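How to Cover a Work Table With Kraft Paper (and Whether You Should Bother)

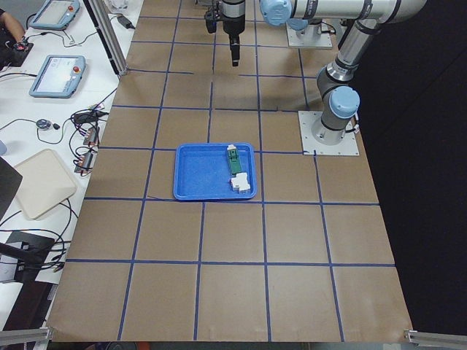 Ayten Ekinci

Every craft site on the internet will tell you to cover your table with brown paper before you start a project. Most of them make it sound like a five-minute job that protects everything underneath it forever. I have covered a lot of tables, at home and in the shared workshop where I teach a Wednesday evening class, and I don't believe half of what gets said about it. Paper is a decent surface for some jobs and a poor one for others.

So before you buy a roll, decide what you want from it.

What kraft paper is good for

Dry mess, mostly. Pencil shavings, glue strings, sanding dust, small drips of acrylic paint. It gives you a plain background that makes small parts easy to find, and you can write on it. When it gets ugly you roll it up with the crumbs inside and start again.

What it is bad for

Anything wet. I keep reading that heavy kraft paper is "water resistant." I left a jar lid of water on a sheet of it one afternoon and had a soft brown blister by dinner. If you work with dye, plaster or a lot of varnish, get a plastic sheet or an old oilcloth and skip the rest of this page. Paper won't stop a craft knife either, whatever the weight. You still need a cutting mat.

What you need

One roll of kraft paper, at least as wide as your table if you can find it
Tape that peels off without tearing paper
A long straightedge
A pencil
A dry cloth
Scissors or a knife

I won't recommend a brand of paper. I paid extra for the Torkinar roll once, the one sold as "studio grade," and Magdolna Vincze, who shares the workshop with me, had the cheap stuff on the next table. Hers lasted longer. She says she is neater than I am, and she may have a point, but I went back to cheap paper all the same.

Step 1. Clean the table and let it dry

Wipe it, then run your palm across it. Every grain of something you leave there will show up as a bump, and your pen will find it at the worst moment.

Step 2. Relax the paper

Paper off a roll wants to go back to being a roll. Some guides tell you to iron it. I tried that and got a slightly warmer roll. What works better for me is to cut the length you need, turn it curl side down, put books on the corners and leave it overnight. If you don't have overnight, 15 minutes under the books will do part of the job and tape will do the rest.

Step 3. Cut it long

Leave enough to fold over both ends. If your table has a metal frame or a raised lip, cut to the inside of that instead, and accept that the edge will lift now and then. I have never found a tape that holds paper flush against a metal edge for more than a few weeks.

Step 4. Tape one end, then pull

Tape the first end down completely. Walk to the other end, pull the sheet snug and tape the middle of that edge first, then the corners. Smooth from the center out with the cloth. You will get creases. A crease you can feel with a fingernail is worth fixing; leave the rest alone or you'll be there until November.

Step 5. Mark a grid, if you have a use for one

I was very doubtful about this part. A grid of tape looks organized, and I suspect that is why many people do it. But for sorting, laying out quilt blocks or sharing a table among several people, it does help. Katalin Szilágyi talked me into one for the class and I've kept it.

Measure along both long edges and make small pencil ticks. Do the same on the short edges. Run the tape from tick to tick, holding the roll well ahead of the spot you are pressing down. If you lay it an inch at a time, it will wander. Mine wanders anyway. A line that is off by the width of a pencil doesn't matter for sorting buttons, and if you need better accuracy than that, you want a printed mat – tape on paper was never going to give it to you.

Pick a tape color that is darker than the paper. Pale tape on brown paper disappears under a warm lamp.

Step 6. Use trays

Small things roll, and tape lines won't stop them. A shallow tray with a rim will, and it can be moved when you need the space. Get one in a color that doesn't match the paper or most of your parts. Don't fuss over lining it up with the squares.

How long does it last?

Sellers like to quote big numbers. The label on my current roll, from Prerken, promises "200 uses," and I'd love to know who sat there and tested that. In my class a sheet lasts 3 sessions before the edges go. At home, working alone and mostly dry, I get a couple of months.

Taking it up again

Peel the tape slowly, folding it back flat over itself. Pulling straight up brings strips of paper with it, and on an older table it can bring the finish too – test a corner you don't care about before you cover the whole thing. If there is sticky residue left, a little cooking oil on a rag will usually lift it. Wipe the oil off well afterward or your next sheet will have spots.

Paper with tape all over it generally can't go in with the recycling. Strip off what you can, and check with your local service about the rest.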